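**Longo opens its Skindale workshop to visitors**

SKINDALE, January 2022 – Longo, the maker of gripping tools for home and care robots, will open its workshop in Skindale to the public for 3 days this month. Visitors can see how people teach a robot to pick up small things in an ordinary home, and they can try the work with their own hands.

The open day programme follows a first, smaller visit which the company held in July for families from Darkham. Many of them asked to come back and to bring their neighbours. Longo has therefore prepared 1000 free places, and school groups are welcome in the mornings.

The main demonstration is called Jevlow. It is the name of our hand-held gripper, and also of the collection of recordings which we make with it. A person holds the tool, opens and closes its two fingers, and does a simple household task at a normal speed. A robot arm with the same fingers can later learn from these recordings. 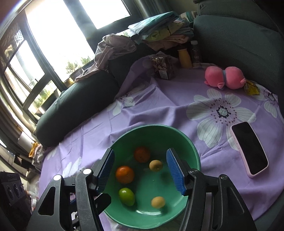
Jevlow recordings are made in homes, with the things that people keep there. We do not build a special room for it, and we do not ask anybody to tidy up before we come. Fruit is one of our favourite tasks, as each piece has a different size and skin. A tangerine in a deep, shiny bowl asks for other movements than the small yellowish fruit beside it, and the blue ridged pads inside the black fingers are the part which must hold both of them without a mark on the skin. A soft, wrinkled sheet under the bowl makes the task more difficult again, and we are glad to have such recordings.

"In our first year we worked only on a flat white table, and the robot became very good at flat white tables," says Nipon Intarasuk, who leads the Jevlow project. "Now we go to bedrooms and kitchens. Our collection has 3295 recordings at present, and 2931 of them come from private homes. I hope the visitors will see that this work needs patience, but no engineering diploma."

Guests can hold a gripper for around ten minutes each, with a member of the team beside them. Children under 12 are asked to come with an adult. The workshop is on the ground floor and can be reached by wheelchair. Tea and cold drinks will be served in the yard.

**How to take part**

Places can be booked at the reception of the Skindale workshop or by telephone during office hours. Journalists who wish to record the demonstration are kindly asked to tell us before their visit.

**Press contact:** Nipon Intarasuk, Longo, Skindale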